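**Furach Desk Edition.** A searchable archive of official statements from foreign ministries, for people who have to read them for a living. Made by Pritex. Last revised 2023-09-14.

Foreign ministries put out a great many statements. They are concerned, they are deeply concerned, they take note, they summon someone. Furach collects these, keeps every version, and lets you search them side by side, so that when a ministry says it has always held a position you can go and look. 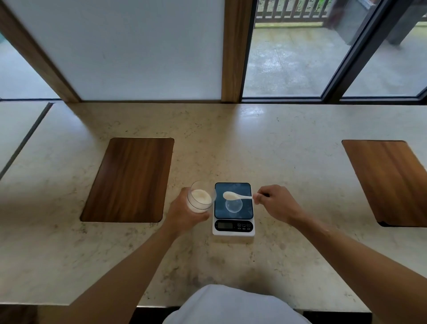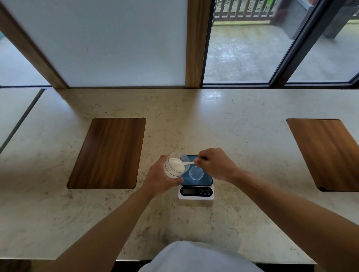
Natalia Camacho wrote in to say that she had used the trial for a full month and still couldn't tell whether "regrets" was stronger than "notes with regret," and would we please put that on the page. It's a fair request. In most of the archive, "regrets" is the stronger of the two, and "notes with regret" is what gets published when the person who wanted "regrets" lost the meeting. There are ministries that do it the other way. The Phrase Ladder, described further down, sorts this out one ministry at a time, and she has since been shown where the button is. The button has been made bigger.

## What's in it

Every subscription to the Desk Edition covers the same things:

- Statements, denials, corrections and readouts, saved in full on the day they appear
- Earlier versions of any statement that was changed after it went up, with the changes marked
- Spokesperson briefings, where a transcript exists
- Statements that have since been taken down, marked "withdrawn," with the date we last found them

We don't collect speeches given at dinners. Early subscribers asked for them, and we did try it for a season. The toasts ran long and broke the search.

The archive holds statements in six languages. Each is kept in the original, and where the ministry has put out its own English version, that is kept next to it. We do not translate anything ourselves. Where the original and the ministry's own English disagree, Furach puts a small gray flag in the margin. Readers have told us that the gray flags are the only part they open before coffee.

## Version Compare

Most people buy Furach for this, including the ones who told their editor it was for research.

A ministry posts a statement in the morning. By lunch a sentence is missing. By evening the missing sentence is back with an adverb in it. Version Compare lines all of these up with the time of each change, and lets you copy out the full history with links that will still work when someone from the press office calls to say there was only ever the one text.

Changes are sorted by kind. Spelling fixes are hidden unless you ask for them. A changed number, name, place or verb is always shown. You can also turn on alerts for changed verbs alone, and the subscribers who do this tend to be a particular sort of person. We have stopped trying to talk them out of it.

A note on timing: we check each source on a schedule, so if a ministry posts a statement and replaces it between two checks, we'll have the second text and miss the first. The compare screen prints the time of every check in full. Please read it before you accuse anyone of anything.

## Phrase Ladder

Type in a phrase. Furach shows how often that ministry has used it, what it was about, and what the same ministry said next. "Reserves the right to respond" is a good one to start with. Pick a country you know well and see how often the right stayed in reserve.

The Ladder then ranks the phrase against its neighbors, by looking at what went along with each: a summoned ambassador, a canceled visit, nothing at all. It is a ranking of past use. It will not tell you what a government plans to do, and we'd ask you to stop writing headlines that say it did. (Two of you. You know.)

If a ministry has used a phrase fewer than seven times, the Ladder won't rank it. You'll see the uses listed by date and can draw your own conclusions, as people did before software.

## Denials folder

Denials get a folder of their own. When a ministry rejects, disputes or "categorically" anythings a news report, Furach files the statement and records which report it was answering, if the statement says. Often it doesn't. A surprising amount of official anger is aimed at "certain media outlets," and in those cases we leave the field blank. We used to guess. The guesses were good, and our lawyer asked us to quit.

The folder also tracks what the denial denies. A statement may be furious about a report from the first line to the last and still dispute only the date. We mark the specific claims in dispute and leave the rest unmarked. Whether the unmarked parts are true is your job.

Follow-ups are linked when they come. If a ministry later confirms the thing it denied, the two statements sit next to each other in the folder, without comment from us. We talked for a long time about adding a comment.

## Detention cases

People covering detained nationals abroad asked for a way to follow one case across both governments, the one holding the person and the one asking for them back. Case View does that. It pulls statements from both sides into one timeline, including the ones that say only that privacy rules prevent any statement.

Please note how names are handled here. If a government has withheld a detained person's name, Furach won't fill it in from press reports, even when the rest of the world has it. If a family has asked us to keep a name out of search results, we do that too, and we don't tell subscribers which cases those are. The jokes on this page stop for the length of this section. Case View is included at no extra charge for family members and the lawyers working for them, with no subscription needed. Write to the support desk and someone will set it up by hand.

## Price and seats

The Desk Edition is $3,325 a year for one newsroom, school or office, and comes with seven seats. A seat is a person. We mention this because a large daily, which shall remain nameless, had one seat called "foreign" that was logged in from four time zones and never slept.

Extra seats can be added at any time and are charged only for the months left on your year. Freelancers can buy a single seat through Gashaw, who handle our small accounts and answer the phone faster than we do.

Exports are limited to 2000 statements at a time. If you need more than that in one go, you're building a data set, and we sell a separate license for it with its own page and much duller writing.

## What you need to run it

A browser. Furach works in any current one. There's no app, in spite of what the old brochure says, and we'd be grateful if you threw out the old brochure.

Offices that can't connect to outside services can have the archive on a drive instead, updated by mail. The drive comes from our partner Trenell in a locked gray case, and the code travels in a separate envelope. It has every feature except alerts, for reasons that will occur to you.

## Things it doesn't do

Furach doesn't score anyone for honesty. It has no opinion on who is right in a border dispute, and the map on the login page was taken down after both sides of one complained about the same line. It won't write your story, sum up a statement for you or suggest a tone. There's no mood meter. A competitor has a mood meter, with a little needle, and you're welcome to it.

It also doesn't cover defense ministries, interior ministries or heads of state, apart from cases where the foreign ministry reposts them. Defense is planned for October. It was planned for last October as well.

## Common requests from the support desk

**Adding a ministry.** Send us its web address. If the site has a public news section, we can usually begin saving it within the week. We can't go back and save what was there before, though if you kept your own copies we'll take them and mark them as yours.

**Removing a statement.** Ministries write to ask for this now and then. The answer is no, and the request goes in the archive, filed under the ministry that sent it. Since we began doing that, the letters have gotten shorter.

**Citing Furach.** Cite the ministry and the date of the text. Our link can go in the note. Please don't write "according to Furach," as though we had sources. We have a very long list of web pages and a machine that visits them.

**Sharing with another desk.** Any saved page can be shared with a link that opens for people who don't subscribe. The link shows that one statement and its versions. It does not open the rest of the archive, although the people who receive it do try.

**Canceling.** Use the account page, or reply to any bill with the word "cancel." Access runs to the end of the paid year. We'll send one email asking why. You may answer that you regret the decision, or that you note it with regret, and we'll look up which you meant.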